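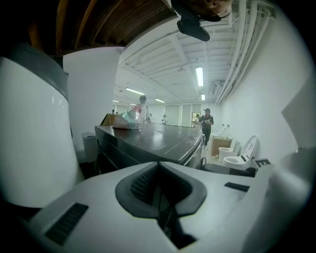 Home Guides Kitchen corner Bookings Contact

Curnard Rooms: House Guide
Section 2. Setting up and looking after the worktop appliances

Last updated: January 30, 2026

Welcome to the kitchen corner, and thank you for reading this before plugging anything in. Most people who rent a desk or a bench at Curnard end up cooking or warming something here sooner or later, and we would much prefer you to have a hot lunch than a cold sandwich over your keyboard. The steps are written for someone who has never used the corner, so if you've been with us for years, do skip along to whichever bit you need.

Every appliance has its own maker's booklet in the blue Skuvton folder by the sink. Where the booklet and this guide disagree, please follow the booklet and drop Cameron Mackay a note so that the guide can be put right.

2.1 Before you start

1. Put the lights on at the panel by the door. The switches are a bit of a muddle and don't run in the same order as the fittings, so just press them all and turn off what you don't need afterwards.

2. If you'll be cooking, open a window as well. The air conditioning unit on the wall will cool the room nicely, but please don't count on it to take steam or smells away.

3. Clear a stretch of worktop 700 mm long for the appliance and everything that comes off it. It sounds generous, I know, but you'll be glad of it once you have a part in one hand, a cloth in the other and your lunch waiting to go somewhere.

4. Wipe the worktop and dry it properly, right into the back corners.

Note: the stairs are not a shelf. Please keep boxes, lids and shopping off the treads, even just for a moment while you make room. People come down with their arms full and can't see their feet.

2.2 Placing the appliance

1. Carry the appliance with both hands under the base. Leave the lid or any handle alone until it is standing where you want it.

2. Set it well back from the front edge, but leave a gap behind it. The booklet gives the gap for each one, and it's well worth looking up, as they do differ.

3. Check that nothing is covering a slot or a grille. Tea towels are the usual culprits here, and so are the paper bags from the bakery.

4. Run the cable along the back of the worktop to the nearest socket. It shouldn't hang over the front or go anywhere near the sink.

CAUTION: Don't use an extension lead in the kitchen corner. If the cable won't reach, move the appliance.

2.3 Checking the loose parts

Anything that lifts out or clips off should be looked over before use, and this is the step that most of us are tempted to skip when we're hungry. It really only takes a moment.

1. Make sure the appliance is switched off and unplugged.

2. Take out one part at a time and hold it up to the light. Look along any slots and corners, where crumbs and dried splashes like to hide, and then turn it over and do the same on the other side.

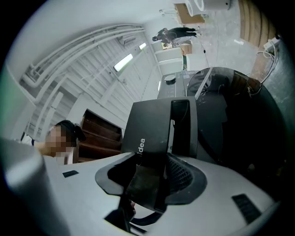

Fig. 2.1 Black appliance part held up at an angle, with a larger dark appliance to its right.

3. Use the lettering to help you remember which way round a part goes. If you note how the maker's name was facing when you took the part out, putting it back is a good deal easier. A quick photo on your phone does very well for this.

4. Put small round caps and lids somewhere you'll see them, towards the back of the worktop, and certainly not in a pocket. We have had a MacRitchie lid travel home to Perth and come back by post, and while it was lovely to get the parcel, the rest of us managed without it for a fortnight.

5. Look for cracks, chips or loose edges. If you find any, stop there and go to 2.5.

6. Refit each part gently. It should sit down without being forced. If it doesn't, take it out, turn it round and have another go.

CAUTION: Never run an appliance with a part missing, even if it seems quite happy to start.

2.4 After use

1. Switch off at the appliance first, then at the wall, and pull out the plug.

2. Leave it for 20 minutes with the lid open, if it has one. Go and eat while you wait.

3. Wash the removable parts in warm water with a drop of Plulto liquid on the soft sponge. The green scourer is for the oven shelves only, and it does leave nasty marks on a glossy finish.

4. Wipe the outside with a damp cloth, going around the rim, and then dry it with a clean one.

5. Let the parts dry on the rack, put them back in and wind the cable up loosely.

2.5 If something isn't right

Unplug the appliance, put one of the yellow tags on the plug and write down what happened, in as many words as you like. Leave it on the worktop and don't try to mend it yourself, however handy you are.

Then ring the desk on extension 28 or leave a message for Cameron Mackay. Spare parts normally have to be ordered, so please say which part you need and copy out any number you can find on the underside.

Section 3: Fridge, shelves and labels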